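Okay, a few of you asked how I got back into painting after such a long break, and I have tea and the house to myself, so get comfortable. This will take me several posts.

I hadn't touched my watercolors in years. They moved with us twice in the same shoebox, and every time I came across it I felt a little guilty and pushed it further back on the shelf. Then in July my neighbor Hsiu-ying Poon asked if I'd make a little card for her sister, and I said yes before I'd thought it through!

So I got out the shoebox. Half the pans had cracked, one tube had leaked all over a pencil sharpener, and the good brush (the one I used to hide from the kids) had a bend in it from being stored under everything else. I soaked it, shaped it with a bit of hand soap and left it overnight. It's not what it was, but it paints.

What I really want to tell you about is the table, though. I always used to paint at the kitchen counter, which meant clearing everything away before dinner, and by the time I'd set it all up again I'd lost the mood completely.

Noémi Simon, who taught the evening class I took back in Dulcombe, used to tell us to keep one surface just for painting, even if it was only as big as a tea tray. I nodded along and ignored her for years. Sorry, Noémi, you were right and I should have listened.

I've given painting one end of the long table in the back room now. It gets the morning light until ten or so, and then it goes a bit gray and soft, and I like that even better for mixing greens. Everybody in the house knows not to leave mail there — well, everybody except my husband.

I keep very little on it. Something white and flat, a brush, and my butter-colored cup with the three fat rings, which makes me happy every single time I look at it.

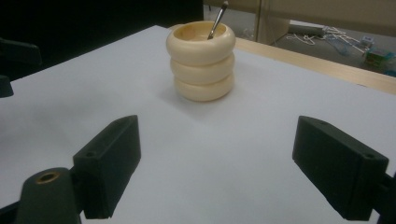 I used to be a jam jar person, and I still have nothing against a jam jar. But I knocked so many of them over! Once it was right across a birthday painting for Pentti Nurmi, who very sweetly framed it anyway, puddle and all, and hung it in his hallway where I have to walk past it.

Anyway, Hsiu-ying's card took me four tries. The pears on the first one looked like potatoes, and the second was worse, but I was humming by the third, and the fourth went in the mail with a whole row of stamps on it.

Since then I've sat down most mornings, sometimes only for as long as the tea stays warm. If you've got a shoebox of your own somewhere, please go and open it this week, and come back and tell me which colors survived. My cobalt didn't make it, but the yellow ocher is as good as ever.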